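LIESMICH – Beschaffungsplanung Handgreifer, Projekt Nultemura
Stand: 23. Sep. 2024

Zweck

Der Ordner enthält die Stückliste, die Kostenaufstellung und die Begründungen für die Ausstattung der Aufnahmeplätze im Projekt Nultemura. Er richtet sich an die Stellen, die Bestellungen freigeben oder Folgeanträge schreiben. Rohdaten und Kalibrierdateien liegen nicht hier.

Inhalt

stueckliste.csv: Positionen mit Menge, Lieferant, Lieferzeit
kosten.csv: Nettopreise, Versand, Rückstellungen
plaetze.txt: Anforderungen an die Aufnahmeplätze
offen.txt: ungeklärte Punkte

Ausgangslage

Aufgenommen wird an Waschtischen und Arbeitsplatten mit haushaltsüblichen Gegenständen. Ein Platz wird mit zwei Handgreifern (links und rechts) geplant, dazu Marker, Kabelsatz und Stromversorgung. Die Greifer werden paarweise beschafft und paarweise ausgemustert; gemischte Paare aus verschiedenen Lieferungen sind wegen abweichender Fingerwege nicht vorgesehen.
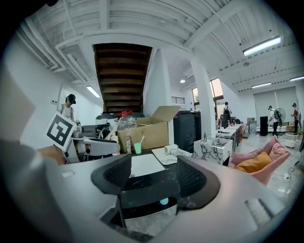

Abb. 1: Greiferfinger mit Netzstruktur auf den Innenflächen, dahinter die Arbeitsfläche.

Mengengerüst

Geplant sind 6 Plätze, also zwölf Greifer, zuzüglich eines Reservepaars. Die Fingerauflagen zählen als Verbrauchsmaterial. Angesetzt sind 104 Stück für die gesamte Laufzeit, bestellt in zwei Losen. Das zweite Los wird erst abgerufen, wenn der Verschleiß aus dem ersten ausgewertet ist.

Marker werden bedruckt bezogen. Eigene Ausdrucke auf Papier sind nur für Funktionsprüfungen zulässig und werden nicht budgetiert.

Lieferanten

Zorken: Greifer und Fingerauflagen. Lieferzeit laut Angebot vom August über 7 Wochen. Teillieferung möglich, Versand wird dann je Sendung berechnet.
Jasard: Kabel, Netzteile, Zugentlastungen. Lagerware.
Lacerda: Markerwürfel und Halterungen. Mindestabnahme beachten, siehe stueckliste.csv.

Ein zweites Angebot für die Greifer liegt nicht vor. Die Begründung für die freihändige Vergabe ist in kosten.csv, Spalte Bemerkung, eingetragen und muss bei einer Erhöhung der Stückzahl neu geprüft werden.

Anforderungen an die Plätze

Die Kabel müssen so lang sein, dass beide Greifer auch über der hinteren Kante des Beckens frei geführt werden können. Kurze Sätze sind billiger, ziehen aber am Stecker. In plaetze.txt ist deshalb nur die lange Ausführung freigegeben.

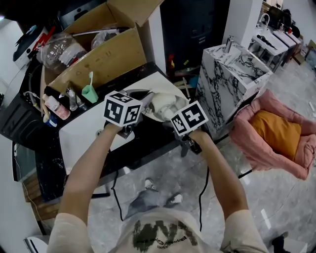
Für jede Verbindung ist eine Zugentlastung einzuplanen, auch am Reservepaar. Mehrfachsteckdosen werden je Platz gerechnet und nicht zwischen Nachbarplätzen geteilt. Requisiten (Becher, Tücher, Flaschen, Kartons) laufen über den Sachmittelposten und gehören nicht in die Stückliste.

Rückstellungen

Reparatur Greifer: je Paar, Höhe siehe kosten.csv
Nachkauf Marker: einmalig
Versand Teillieferungen: nur falls abgerufen

Offene Punkte

Gewährleistung bei selbst getauschten Fingerauflagen: Antwort von Zorken steht aus.
Verzollung der Markerwürfel: Tarifnummer fehlt auf der Proforma von Lacerda.
Transportkoffer: Bedarf gemeldet, noch kein Angebot.

Änderungen an den CSV-Dateien bitte mit Kürzel in der letzten Spalte. Trennzeichen ist das Semikolon, Dezimaltrennzeichen das Komma.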